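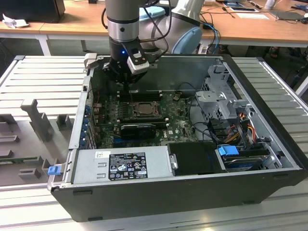 4.2 How release notes shape first listening

Listeners in our study met each new album through a short announcement before they heard any of the music. The announcements came from two labels, Haridov and Sethi, and ran from a single line to a full page. Most participants read them at a desk, on an ordinary desktop computer like the open tower with the black outer shell, and played the tracks through the headphones we supplied. Of the 94 people who signed up, 61 finished all 12 albums. The remaining sessions were dropped from the analysis in this section, though they are kept in the totals for Section 4.1.

We coded each announcement for three kinds of wording: claims about the band's past, names of guest writers or producers, and plain description of the sound. Claims about the past were the most common. They also had the clearest effect. When a note said that a record went back to an earlier style, listeners used words such as "return" and "classic" in their own comments, even for bands they had never heard before - the debut by Rindodance was described this way twice.

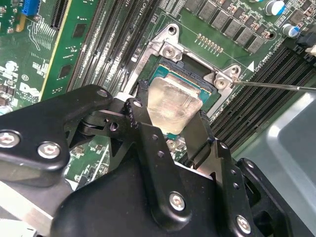

One participant from the Dumby group objected to this reading and told us that the notes had made no difference to her, that she skipped to the second track on every album, and that older listeners would say "classic" about any record with a synthesizer on it. Her comment is fair as far as it goes. We did not ask participants how closely they had read the notes, and age was recorded only in broad bands.

Guest names had a weaker effect. Listeners remembered them but seldom connected them with a particular song. In the 545 written comments, guests came up mostly in remarks on the album as a whole.

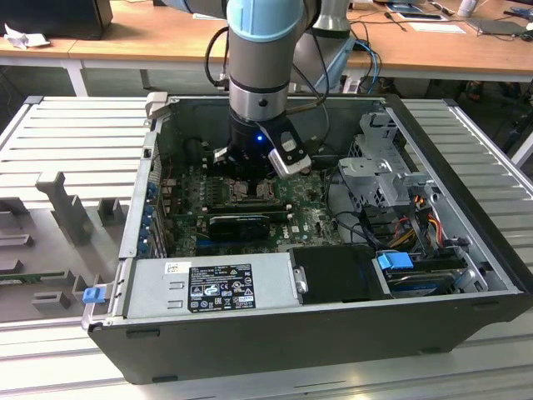 Figure 3. Open desktop tower on its side, with the gripper above the CPU socket area.

Plain description of the sound was the rarest kind of wording and the hardest to code. Two coders worked separately and then settled their differences by discussion. Words like "warm" and "fast" were counted only when they referred to the music - a "warm welcome" from the label was left out.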